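Vorgang 3210 - Vergleich Handgreifer, Kamerabild am rechten Gerät
Bereich: Erprobung Greifer und Kameras
Gemeldet von: Charito Talavera
Bearbeitung: Edvin Dalen, Alper Çetinkaya
Zur Kenntnis: Kirstin Skinner
Priorität: mittel
Status: in Beobachtung

Meldung

Im laufenden Vergleich der Handgreifer Tetport und Joletti treten bei der Baureihe Tetport Aussetzer in der Lageschätzung auf. Betroffen ist die Auswertung der Greiferkamera. Die Aufzeichnung selbst läuft ohne Fehlermeldung durch, in der Nachverarbeitung mit Plodutero werden jedoch einzelne Abschnitte als »nicht lokalisierbar« verworfen. Von 22 Durchgängen mit Tetport sind vier betroffen, bei Joletti keiner. Die Durchgänge beider Baureihen wurden im selben Raum und mit denselben Bedienpersonen aufgenommen.

Es wird um Klärung gebeten, ob ein Gerätefehler vorliegt oder ob die Aufnahmebedingungen anzupassen sind. Bis dahin wird die Bewertung der Baureihe Tetport im Vergleichsbericht zurückgestellt.

Angaben zur Umgebung

Greifer: Tetport, Firmware unverändert seit Beginn der Erprobung
Kamera: Weitwinkel, fest am Greifer montiert, automatische Belichtung
Auswertung: Plodutero, Standardprofil
Aufnahmerechner: Ocampo, Schreibpuffer auf Werkseinstellung

Verlauf

Eintrag 1, Dalen, 9:10 Uhr
Vorgang übernommen. Die vier verworfenen Durchgänge wurden gesichtet. In allen Fällen beginnt der Ausfall, während der Greifer gegen die Fensterfront gerichtet ist. Die automatische Belichtung regelt dort sichtbar nach. Ein mechanischer Defekt ist aus dem Material nicht abzuleiten. Frau Talavera wird gebeten, die Originaldateien ohne Neukodierung bereitzustellen.

Eintrag 2, Talavera, 9:45 Uhr
Originaldateien liegen im Projektverzeichnis. Ergänzend wird mitgeteilt, dass die Bedienpersonen zu Beginn eines Durchgangs unterschiedlich verfahren. Teilweise wird der Greifer unmittelbar vor dem Körper gestartet, teilweise mit ausgestrecktem Arm. Eine verbindliche Vorgabe besteht dazu bisher nicht.

Eintrag 3, Çetinkaya, 10:30 Uhr
Zeitstempel und Bildfolge geprüft. Keine fehlenden Bilder, keine doppelten Zeitstempel. Der Schreibpuffer des Aufnahmerechners Ocampo war zu keinem Zeitpunkt ausgelastet. Übertragungsfehler können damit ausgeschlossen werden.

Die Kamera wurde anschließend gegen ein baugleiches Modul aus dem Ersatzbestand getauscht. Der Ausfall ließ sich auch mit dem Ersatzmodul herbeiführen. Das ursprüngliche Modul wurde wieder eingebaut und neu kalibriert. Die Abweichung gegenüber der vorherigen Kalibrierung liegt innerhalb der zulässigen Grenze.

Eintrag 4, Dalen, 11:20 Uhr
Vergleich der beiden Baureihen bei identischer Bewegung. Der Tetport belegt mit seinen breiten Backenplatten einen erheblichen Teil des unteren Bildbereichs. Für die Lageschätzung verbleibt im Wesentlichen der obere Teil, also Fenster, Wand und Decke. Die mattierten Scheiben bieten kaum verwertbare Merkmale. Beim Joletti sind die Backen schmaler, sodass mehr vom Boden und von der Arbeitsfläche in die Auswertung eingeht.

Die Standardmaske in Plodutero ist auf die schmale Backenform ausgelegt. Beim Tetport werden daher Punkte auf den Backen als ruhende Umgebung gewertet. Solange im übrigen Bild genügend Merkmale vorhanden sind, bleibt dies ohne Folgen. Vor der Fensterfront reicht der Rest offenbar nicht aus.

Maßnahme: eigene Maske für Tetport anlegen, Backen in geöffneter und geschlossener Stellung berücksichtigen.

Eintrag 5, Çetinkaya, 13:40 Uhr
Maske erstellt und unter dem Profilnamen »Tetport breit« abgelegt. Erneute Auswertung der vier Durchgänge:

Durchgang A: vollständig lokalisiert
Durchgang B: vollständig lokalisiert
Durchgang C: vollständig lokalisiert
Durchgang D: Ausfall verkürzt, jedoch weiterhin vorhanden, 240 Bilder betroffen

In Durchgang D befinden sich eine zweite Person und deren Greifer im Nahbereich der Kamera. Bewegte Gegenstände in dieser Entfernung überlagern die ohnehin wenigen Umgebungsmerkmale. Dies kann mit einer festen Maske nicht behoben werden.

Eintrag 6, Skinner, 14:15 Uhr
Frage aus der Projektleitung: Kann Durchgang D für den Vergleich verwendet werden, und ist für Joletti eine erneute Auswertung erforderlich?

Eintrag 7, Dalen, 14:35 Uhr
Durchgang D wird aus der Wertung genommen und wiederholt. Eine teilweise Verwendung wird nicht empfohlen, da die Greifwege vor und nach dem Ausfall nicht sicher aneinander anschließen. Für Joletti ist das Standardprofil zutreffend, eine erneute Auswertung entfällt. Im Bericht ist zu vermerken, dass die Baureihen mit unterschiedlichen Masken ausgewertet wurden.

Eintrag 8, Oyelaran, 15:20 Uhr
Aus Sicht der Erprobungsleitung bestehen gegen das Vorgehen keine Einwände. Die größere Abdeckung des Bildes durch die Backen ist als Eigenschaft der Baureihe Tetport in die Bewertung aufzunehmen - auch dann, wenn sie sich durch die Maske weitgehend ausgleichen lässt. Der Hersteller erhält hierzu eine gesonderte Mitteilung mit der Anfrage, ob schmalere Backenplatten lieferbar sind.

Vorläufige Festlegungen

Bei Aufnahmen mit Tetport ist das Profil »Tetport breit« zu verwenden. Jeder Durchgang beginnt mit einem langsamen Schwenk über Boden und Arbeitsfläche. Die Belichtung wird vor Beginn fest eingestellt. Zwischen zwei gleichzeitig arbeitenden Bedienpersonen ist Abstand zu halten - die Mindestentfernung wird nach der Wiederholung festgelegt.

Offene Punkte

Wiederholung von Durchgang D: Talavera
Abgleich der Maske bei vollständig geöffneten Backen: Çetinkaya
Mitteilung an den Hersteller: Oyelaran
Ergänzung des Vergleichsberichts: Dalen

Der Vorgang bleibt bis zum Abschluss der Wiederholung geöffnet.

Anlage

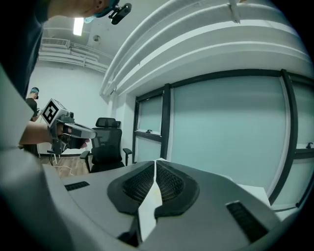
Anlage 1: Blick der Greiferkamera über die breiten Backen zur Fensterfront, links ein zweiter Handgreifer mit Markerwürfel.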